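Menasow Padded Folding Top, gray: my review after eight months of laundry

I bought the Menasow in March, after a long time of folding clothes on the bed. My back was complaining and the bed was always in use when I needed it. The Menasow is a wide padded surface, covered in woven fabric, with rounded corners, and it stands on its own base at the height you choose when you build it. The seller calls it a folding top. My sister calls it a sofa without a back. I paid 390 dollars, which is a lot of money for a place to put T-shirts, so I want to be exact about what is good and what is less good.

Assembly

The box came with the base, the top, a bag of screws and one tool. The instructions promise 15 minutes. I needed longer, mostly from putting the base together the wrong way the first time, and the drawings did not warn me. The holes were all in the correct place and no screw was missing. The top is heavy and I would not lift it alone again. Dale Perron from the second floor held one end for me while I turned the screws. You have three heights to choose from. I took the highest and I have not changed it, although for ironing small things I think the middle one would be better.

The fabric

Menasow sells it in gray and in a dark blue. I chose the gray, and it is a speckled weave with lighter and darker threads close together. It hides lint quite well and white lint very well. Dark hair is another story, you see it immediately from the door. The lint brush takes it off in one pass if you brush along the weave. Across the weave it takes more work.

What I like the most is the grip. On a smooth table, sports clothes travel. You fold one side and the other side escapes. Basketball clothes are the worst in our house, big and slippery, with wide armholes that never want to lie flat, and shorts with an elastic waist which pulls everything together again as soon as you let go. On the Menasow these things stay more or less where you put them. I can lay a jersey down, go to answer the phone, and it is still waiting in the same position.

The padding is firm. If you press with the hand it gives a little and comes back. I was afraid that a soft top would make the folds crooked, but for ordinary clothes it makes no difference. For a dress shirt, yes, I prefer a hard table, where I can press the crease with my hand and it remains.

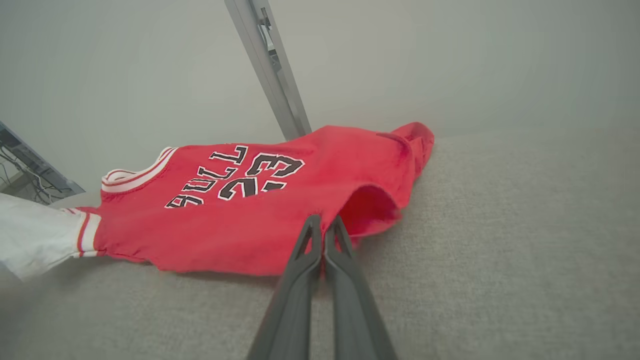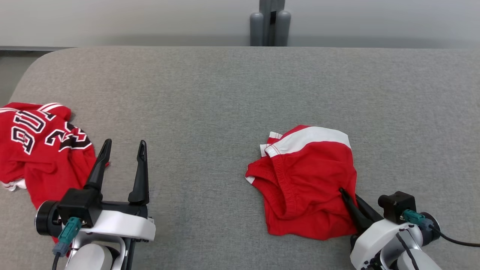
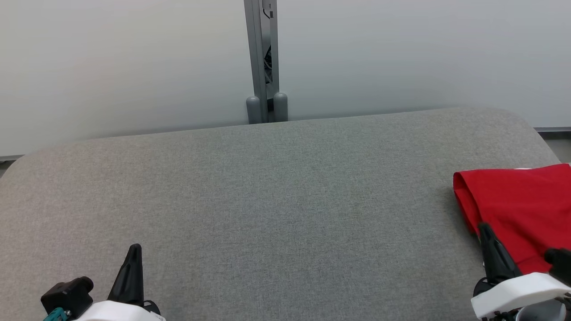
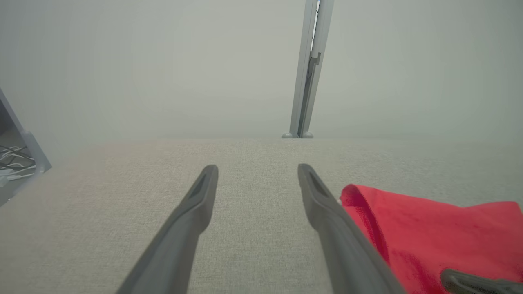 A red jersey on light gray carpet, then red clothes on the gray fabric.

Size and place

Measure your wall before you order. I measured mine and I was still surprised when the top was on the base. It is deep enough that I must stretch a little to reach the back edge, and I am not a short person. The good side of this is the space. I can have the clothes that are not folded on the left, work in the middle, and build the piles on the right, and a full basket fits without anything going to the floor.

The rounded corners were not something I looked for in the shop description, but now I would not want square ones. I pass the corner many times in a day and my hip has no bruises. They have one disadvantage: a pile placed too near the corner leans, and sooner or later it goes down. Keep the piles a hand away from the edge.

Cleaning

The cover does not come off. This is my biggest complaint and the reason for the missing star. The leaflet says to use a damp cloth and a mild soap, and to let it dry in the air. I did this two times. The first was coffee, and it went away completely. The second was the ink of a pen that was forgotten in a pocket, and there is still a small shadow if you know where to look. With a zipper underneath I could wash the cover like a pillow case. I wrote this to the company and I received a polite answer from Florence Dufour in customer service, who said that a removable cover is "being considered" and offered me a fabric sample to test stain products on. The sample arrived after 12 days. It was useful, I must say, and I learned that my usual stain spray leaves a ring.

Do not put wet laundry on it. The leaflet mentions this in small letters on the back page, and I would print it on the first one. The padding holds the moisture for a long time.

Compared with the others

Before the Menasow I tried the Plisex folding board, which is a plastic board with wings that you close over the shirt. It makes very equal shirts, and my son enjoyed it for a week. But it still needs a table under it, and it is made for one size of shirt only. A big jersey hangs out at all sides. I still take it out for T-shirts when I have patience, and it lies well on the Menasow without sliding.

My friend Kwaku Fiadzo has the Brerix wall table, which folds down from the wall and disappears after. If your laundry room is small, this is the one to look at. It is hard and narrow, though, and his knits slide off the front. He paid less than I did and he is satisfied.

After eight months

The padding has not sunk in the middle, where I work every day. One seam at the back shows a loose thread of a few centimeters, I cut it and it did not continue. The base is quiet and does not move when I lean on it. The warranty is two years, and you must register the product on the website within the first month, so do it while you still have the receipt in your hand.

I would buy it again at this price if I had the same room. For a person who folds once a week, a bed or a kitchen table is enough.

Four stars from five. Good grip, good height, a lot of space. The cover should come off.

Reviewed by Rosalinda Cruzado, November 21, 2020

Contact us | Copyright Chan Home Reviews, all rights reserved | Back to top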